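Subject: Re: [cell-upkeep] Gripper stops before the bar, again
From: Krishnamoorthy Thevar
Date: May 30, 2022

On the list, Dhillon wrote:

> We changed the fingertips on our small arm and now it closes too early
> when it goes for the long bar. If I start the program a second time it
> is sometimes fine. The box position I did not touch. Before I take the
> whole wrist apart, does somebody have the order of steps you use after a
> tip change? I remember you wrote it once, but the archive search gives
> me only the thread about the table clamps.

Hello Dhillon, hello all,

The thread you look for is from November and it had the wrong subject line, my fault. I write the steps again here, with the corrections I made after that time.

First, please do not take the wrist apart. On our cell the same fault came two times, and both times it was the cable to the small board over the fingers. When the arm turns, the cable is pulled a little, the board loses the finger position, and then the program thinks the fingers are more open than they are. After a restart it reads correctly again for some time. This sounds very much like your case.

So I begin with the cable. Power off, push the white connector fully in, then turn the last joint by hand from one end to the other and look if the wires become tight. Ours must have a free curve at the side of the arm. If you tie them close to the housing it looks cleaner, but it is exactly how I made the fault the first time. 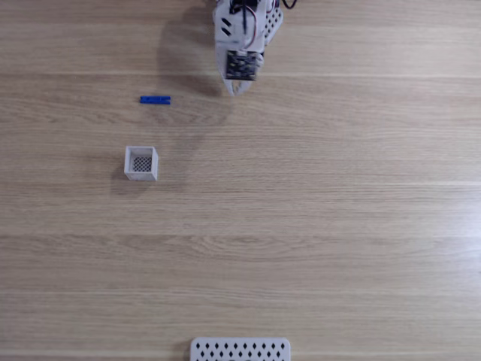

Cliditmont Workshop - Handling Cell Group

At this point in the setup the arm is over the table with nothing between the tips, the blue bar is lying flat beside it, and the white box is empty. I always keep the bar parallel to the box edge for the first tries. You can turn it later, when the straight pick is reliable.

Then the tips. Loosen both, close the gripper slowly at 7 percent speed, and let the tips find each other before you tighten. If you tighten them open, one will stand a little forward and the bar turns when it is lifted. After this, run the finger zero from the service page. It is easy to forget, because the old value stays in the file and no warning comes. In our version of the Clurkance software you must also press Save on the next page, otherwise the value is lost at power off.

For the height I use a piece of paper on the bare table. Go down in small steps until the paper just does not move freely, then go up one step and store it. Do this away from the glare of the window if you use the camera check, my threshold was wrong for one full week because of the afternoon sun.

Last, I run 40 picks with the bar and look only at the release over the box. If it touches the rim even one time, I correct the box position and start the count again. After that I let it run alone up to 300. The cable I inspect each 800 cycles, and I write it in the log with the date.

One question back to you: are your new tips from the same print as the ones at Berau? They had a batch where the hole for the screw was too wide, and then no zero will help - the tip moves under load. You can feel it with your fingernail.

If it still closes early after the cable and the zero, send me the log file and not only the error number, please. I can look at it in the evening.

Best regards,
Krishnamoorthy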